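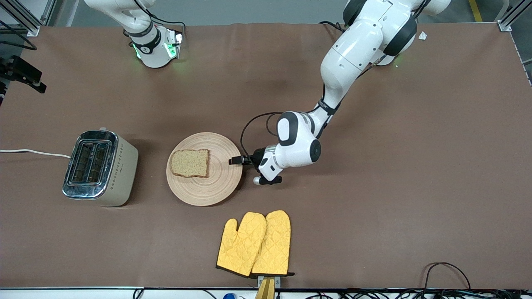

The two-slot toaster at its end of the breakfast table, Rivine.

About Rivine

We do breakfast. Have done since Mal-soon Ban signed the lease on the old Odton tile showroom and put a toaster in it before she'd got the power sorted. Short courses in plain cooking, mostly for people who've just moved out of home, or just moved back, or have been told by a doctor to learn. Toast, eggs, porridge, a decent sandwich. Then on to soups if you stick around.

First lesson is always toast. People laugh, then they burn it. Two slots, two slices, no more than that going at once. Plate goes out before the bread goes down. Butter out of the fridge early, soft enough to spread without tearing holes. We spend the whole first morning on it and most people go home having eaten too much.

Who's who
Mal-soon Ban, founder. Mornings, knife skills, anything with eggs.
Yevhen Nazarenko, bread and bookings. Ring before noon if you want a straight answer.
Bok-nam Ham, soups and the pantry course. Also does the ordering, so if we've run out of marmalade it's her you want.
Ákos Bakos, evenings. Came as a student, kept turning up.

The tables
Long ones, covered end to end, cover changed when it's had enough. You'll wipe yours down at the start and again at the end. Crumbs first, dry cloth, then a damp one, then leave it alone till it's properly dry. Nothing gets put back on a table that hasn't been done.
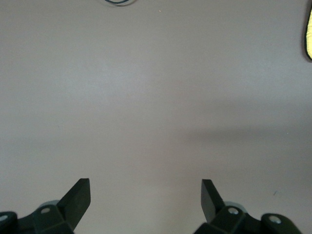
Same goes for the benches out the back and the little table by the door where everyone dumps there keys. Bok-nam checks. She runs a hand over it and you'll know from her face.

Class sizes and fees
13 to a class, that's the limit and we don't squeeze in extras, sorry. $80 a morning, food included, tea included. Aprons are on the hooks, bring your own if your fussy about the colour. Concession rate on request, no paperwork, just ask Yevhen.

The January intake is the big one and fills early. Get on the list. If you miss it there's usually a spot or two in the evening group with Ákos, who will feed you dinner whether it's on the program or not.

Finding us
183 Barbu Street, Odton. Blue door, up the ramp. Parking round the side, not out the front, that's the chemist's. Closed-toe shoes please. Allergies, tell us when you book and then tell us again on the day.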